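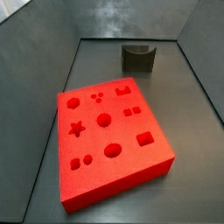

Budgeting for a second insertion cell, what would you buy first?
Forum > Automation on a Budget > Buying and Planning

tsehay_s
OK I am way too excited about this so bear with me! We're a small shop (Tratcombe, contract packing and kitting, mostly foam inserts) and I finally got a yes on money for a second bench cell. The job is putting shaped parts into cut foam. Star, oval, rounded hexagon, a few squares and circles, plus the U-shaped one with the scooped side that gives everybody grief. One part at a time, out of a gray bin, into the matching pocket.

I have $3,000 left after the arm itself, and the arm is already ordered. What I need to decide on:

- camera and mount
- gripper fingers (the arm comes with plain parallel ones)
- bin and lighting
- some kind of force sensing, if that's even possible at this price

First cell was put together by whoever had a free afternoon and it shows. I'd love to do this one in the right order. What did you buy first, and what do you wish you'd waited on?
Tsehay Seyoum

grerkama_dusan
Congrats, that's a fun job! My vote is fixed camera first and everything else after. Bolt it to something that weighs a lot. We had ours on a cheap gooseneck arm and spent most of January recalibrating it every time a forklift went by. A decent rigid post and a plate cost us less than one day of my time.

Then lights. Get diffuse ones. If your bin walls have any shine to them at all, a bare LED bar will give you a bright blotch on the back wall and your part detection will fall in love with it.

kollar_m
Going to disagree with Dušan on the order. Fingers first. You can find the part perfectly well with a mediocre camera, but if the fingers let it twist on the way down you'll never get a star into a star pocket. Five points, tight foam, it has to be turned correctly or it just sits on top.

Print a few sets in different shapes and throw most of them away. Filament is cheap. I went through a whole spool on one project and I'd do it again tomorrow.

tsehay_s
Marek, did you do separate fingers for each part or one set for everything? The small round ones go into a cluster of three holes that are very close together, and I'm worried about fat fingers bumping the neighbors.

kollar_m
One set for everything, thin at the tips, with a shallow V cut on the inside. V holds the round ones, flats hold the squares. For tight clusters, grab high on the part and let go early, then push it home with closed fingertips. Takes longer per part but you don't need a tool changer, and a tool changer would eat your budget for breakfast.

ihsuan.su
Lurker here, we run a similar setup with the Zundero arm. A couple of things from our spending sheet, which came to $1,253 for everything that wasn't the arm:

The camera was the biggest line by far. Lights were second. The bin was practically free and it was the thing we replaced first!! Sloped walls are great for parts that roll, but a tall part standing near a wall is miserable to reach, because your gripper body hits the rim before the fingers get there. Measure your gripper at its widest point, then pick the bin. We did it backwards.

Also plan for the foam. It wears. Edges of the pockets get loose and the robot looks like it's getting better at the job when really the foam is getting easier. We keep a fresh block on the shelf and swap it in before we believe any numbers.

tsehay_s
I-hsuan, that foam point is gold, I would never have thought of it. Adding spare blocks to the list right now. Did you hold the foam down? Ours is just resting on the floor of the bin.

ihsuan.su
We started with it loose and then added a thin locating frame. Loose is OK if your vision finds the block every cycle. It's a heavier job for the software, but you get to skip the fixture. Depends who you have more of, programmers or machinists :)

drahomira_d
I'll be the grump. I don't think you should spend the whole amount up front. Hold back a third. Every cell I've budgeted needed something in week three that was on no list at all, and if the money's gone you end up with tape.

And on force sensing: I'd skip it. At this price you'll get something noisy, and foam is forgiving. It gives. Use the arm's motor current to notice a jam, back off, wiggle, try again.

grerkama_dusan
Agree on holding money back, disagree on force sensing. Foam gives, yes, and that's the trouble. A part can be pressed in crooked and the current looks the same as a good one. We bought a used Zeman wrist sensor and it paid for itself in rejects.

drahomira_d
Used, sure. Did you have to make your own adapter plate? Because that's the bit people leave out of the total.

grerkama_dusan
I did, and yes, it was a pain, and yes, I left it out of the total. Fair.

kollar_m
Cheaper check: take a second look with the same camera after placement. If the part sits proud of the foam, you'll see it. Works best when the part and the foam are different colors. Ours are dark gray parts in red foam and the contrast is lovely.

tsehay_s
We're red foam and dark parts too, so I'm going to try the second look before I spend on a sensor. Revised plan: post, camera and diffuse lights now. Print fingers while those ship. Bin after I've measured the gripper. Two spare foam blocks. Sensor waits until I've got 100 cycles logged and can see what fails.

Drahomíra, I'm holding back a third, you talked me into it.

drahomira_d
Good. Log the failures by shape, not just a total. My bet is the U-shaped one is most of them.

ihsuan.su
My money's on the star. Please come back and tell us!

tsehay_s
Will do. Camera order goes in at 4:30 today, so if anyone hates a particular lens mount, speak now.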